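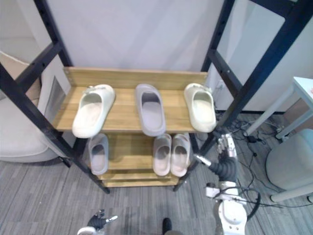 Posted by Patricio Troncoso on Sunday in Walking, 2 comments

I moved to Villalba in May without a car. The office is almost 2,000 steps from my door, so I started walking there, and then I started walking in the evenings too.

The first week I took the main road both ways. It's loud and the sidewalk stops at the gas station. Now I go behind the school and along the canal, which adds 10 minutes. I leave at 7:30 and see the same two dogs most mornings.

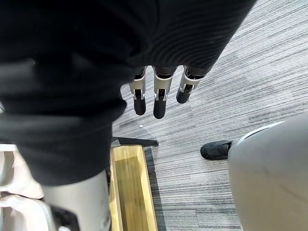 Dark knit, up close.

My step count on the canal route is 3,801 one way. I wrote it down once and haven't checked since. I don't wear a tracker anymore. The strap gave me a rash and I was looking at it too much.

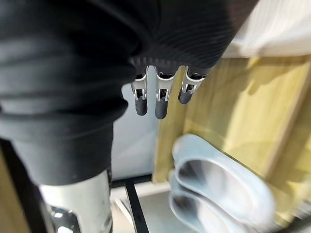

Evening walks are harder to keep up than the morning ones. Nobody is waiting for me at the end of them. What works is going out before dinner, even if it's only to the bridge and back. It gets cool by the water once the sun is down, so I want something on the order of that black knit, with ribbing that pulls in narrow like a cuff and keeps the wind out. A rain jacket is too stiff for me at that hour. Next month I want to try the hill path on the other side of town.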